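Tuvuvgate gut study reports first results

The Tuvuvgate cohort has its first set of results, and they concern a question many of you have asked at the open evenings: do the bacteria in the gut change how well a person responds to a flu vaccine?

The study followed 766 adults through two winters. Each gave a stool sample before the vaccine and a blood sample 42 days after it. The lab at Brarnau measured antibody levels in the blood, and the Trarard group read the bacterial DNA.

People with a wider mix of gut species tended to have higher antibody levels. The link was clearest in those over 65 and weak in the youngest group. Recent antibiotic use went along with a lower response. In the 195 people who had taken a course in the six months before the vaccine, antibody levels rose less, and the gap was still there in February when the last samples came in.

The study does not show that the bacteria cause the difference. People with a varied gut flora also tend to eat more fiber and smoke less. The team adjusted for both, but there may be other factors they did not measure. A smaller trial, with a fiber supplement given before the vaccine, is being planned. 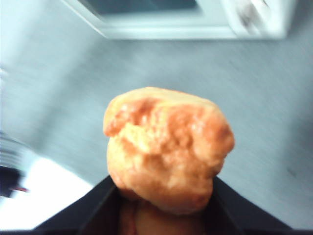
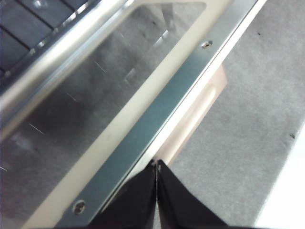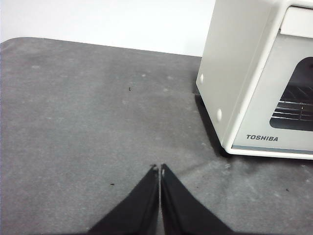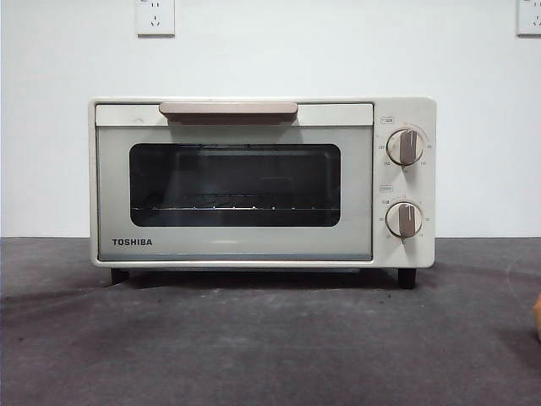 Pärn, who read the draft, would hold off on the antibiotic finding. Many of those people were ill when they got the prescription, and the illness itself could have lowered the response. "I would want to see the reason for each course before drawing a line to the bacteria," the comment reads. The team has the prescription records for most of the group and will add that analysis to the final paper.

Nothing in the results changes the advice on flu shots. If you have been prescribed antibiotics, take them as directed, and ask your doctor if you are unsure when to get the vaccine.

Members of the cohort will get a letter with a summary. Questions about your own samples should reach the study office by 18th December.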